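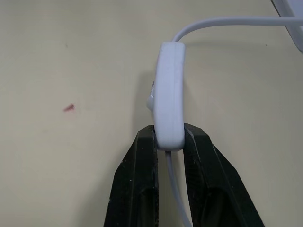

A white inline switch on a thin white cable.

How to Replace the Inline Switch on a Table Lamp

A switch on a lamp cord gets pressed, dropped and stepped on for years, and it usually fails before the rest of the lamp does. A new one costs very little and takes less than half an hour to fit.

These steps are for a lamp with a plain two-wire cord and a simple on/off switch. They do not cover dimmers, foot switches with three terminals, or metal lamps with a ground wire. If the switch is molded shut and has no screws, you can still cut it out and fit a screw-type switch in the same spot.

What you need

A new inline switch rated for your lamp and cord type
A small screwdriver
Wire strippers
Side cutters
A plug-in lamp tester or multimeter

Before you start

Pull the plug out of the wall. Turning the lamp off is not enough, and neither is turning off a power strip. Put the plug on the bench where you can see it the whole time.

Run the cord through your fingers from end to end. If the insulation is cracked, stiff or sticky anywhere, replace the whole cord.

Removing the old switch

1. Open the housing and note which wire passes straight through and which one is broken by the switch. On a polarized plug, the switch must be on the hot side, the one that goes to the narrow blade.

2. Loosen the terminal screws and pull the wires free. For a molded switch, cut the cord close to the housing on both sides.

3. Trim the ends back to clean copper. Old strands that have gone dark don't hold well under a screw.

Fitting the new one

4. Strip each wire to the length printed in the switch instructions. Twist the strands clockwise so none stick out.

5. Connect the two hot ends to the switch terminals. Join the neutral ends at the pass-through terminal, if your switch has one. Some types leave the neutral uncut.

6. Tug each wire – it should not move. Seat the outer jacket under the cord clamps at both ends, then close the housing.

Testing

With the lamp still unplugged and the bulb out, check for continuity from the narrow blade to the center contact in the socket. It should come and go as you work the switch. Check that there is none between the two blades. Then fit the bulb and plug the lamp in.

If the housing gets warm in use or the switch buzzes, unplug the lamp and check the terminals again.

Written by Eldana Ambaye. Updated in July.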